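Reviews > Home Office > Seating

Home Reviews Guides Forum About Contact

Lerarer Flalwood kneeling chair: eight months on my knees

I bought the Flalwood in January, in the mood in which other people join gyms. It cost £274, it arrived in one very heavy box, and it has no back. You are paying that sort of money for a chair with the back left off, and Lerarer's leaflet is quite proud of the fact.

Assembly took 35 minutes. There are eight bolts, two of them slightly longer than the rest, and the drawing treats the difference as a private matter between you and the bolts. I got it wrong once. The hex key supplied is fine, though I'd dig out a better one if you own it.

The idea is that your shins take part of your weight, your hips tip forward and your spine sorts itself out. Mine did, for the first hour or so of each day. After that I slumped, only now at a more interesting angle. My lower back does ache less in the evenings, I'll give it that. My shins were furious until the middle of February.

It suits work where you lean in over something. At the bench it beats any office chair I've had, and there are no arms to catch on the edge of the table.
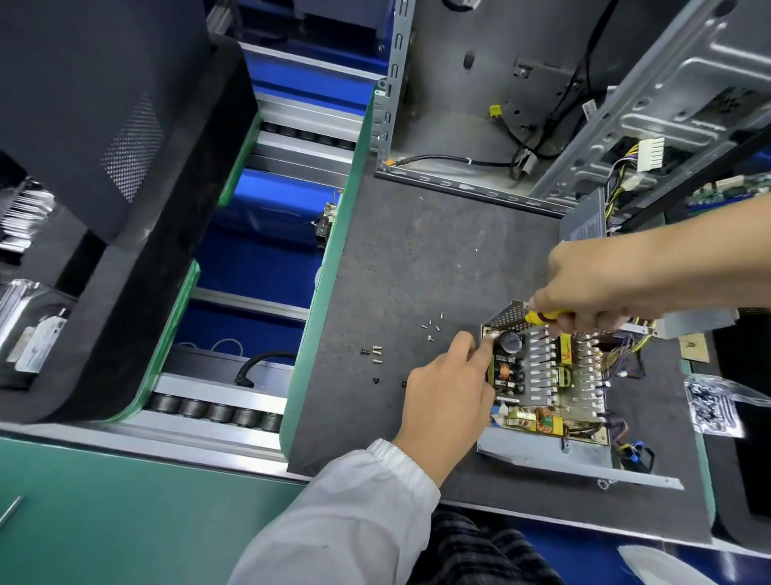 Taipe wrote in after my first impressions piece to disagree: I've had the same chair for two years and the shin pads go flat in the second winter, so anyone calling it comfortable in month one should wait. Typing on it is better than bench work too, if you ask me, because you keep still.

Fair enough, and I did wait. The pads on mine have gone a little thin on the left, which presumably says something about me. Lerarer will sell you a replacement pair for £28, and they fix on with four screws. The seat itself hasn't changed shape at all.

The fabric is a grey wool mix that picks up every crumb and thread in the house. It brushes off well enough. Coffee does not, as I can confirm from the front left corner.

Castors are the weak point. They're small and hard, and they stop dead at the edge of a rug while you carry on. I swapped them for soft ones and would do it on day one if I were starting again.

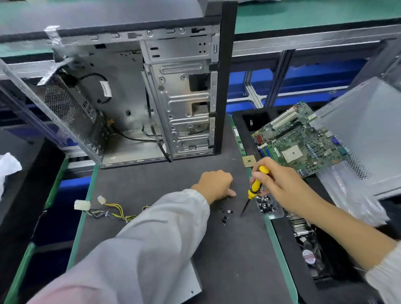 Getting down to floor level from it is easy, oddly, as you're halfway there already. Getting back up is less dignified. Anyone with bad knees should try one in a shop first, and ignore the leaflet on this point, where it gets rather breezy.

I also borrowed the Trerkelier, which is £94 and rocks. I didn't get on with it. The pads are thinner, the frame creaks, and you can't reach for a mug without the whole thing joining in. For an hour of email a day it would do.

I'd buy the Flalwood again, with the soft castors, and keep an ordinary chair in the room for the afternoons. Four stars. The missing one is for the rug.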